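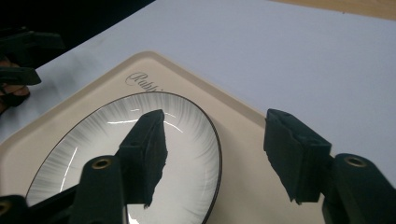 Tùng La

Budget check before I order: handheld grippers for table clearing work

We're planning to collect our own demonstrations of setting and clearing a table, using handheld grippers first and one arm later in the year. The picture is the kind of task I mean, an oval plate on a tray. I have money set aside for January and need to send in a parts list before then.

The quote I have is from Oltholm, $1,065 for a pair of grippers with cameras and mounts. Spare finger sets are $188 each. I was going to order the pair and one spare set and put whatever is left toward the arm.

What am I forgetting? I'm mostly worried about things that wear out, and about whether I should buy a second pair now so two people can work at the same table.

Somogyi

One spare set is not enough if you're handling glazed plates all day. Felt on the pads frays at the edges first, and after that the grip changes. We don't replace the whole finger for this. We buy adhesive felt by the sheet, cut it to size and keep the old pad as a template. A sheet costs us $11 and does several pads. Ask Oltholm whether the pads can be peeled off before you pay for complete finger sets.

Things we left off our first list and had to ask for later:

Memory cards, at least two per camera
A charger that takes more than one battery
Dishes. Buy duplicates of anything you like, because patterns go out of stock
A second tray of a different shape
Storage. We fill up to 60 GB in a working day with two grippers running

On the second pair, I would wait. Two people at one table need some practice before the recordings are any use, and you can try that with one gripper each from the pair you already have. If it works out, order then.

Also check the arm before you settle on the fingers. If the fingers on the handheld don't fit the arm you buy later, you will be paying for adapters. We did — it took most of a month to get them made.

Panari

get the second pair, shipping twice is a waste

Skusero

I'd go with Somogyi on waiting. If your budget expires at the end of the year that's different, and you should ask whether the money can be held over.

One more item is shiny plates. Overhead light gives strong reflections on the glaze, so put a cheap diffuser for the lights on the list, or a couple of matte dishes to mix in. Also ask the seller in writing what the warranty covers on the camera mount. Mine covered the camera and left out the mount.

We use cookies to remember your sign-in and to count visits. By continuing to use this site you accept our cookie policy. Accept / Manage settings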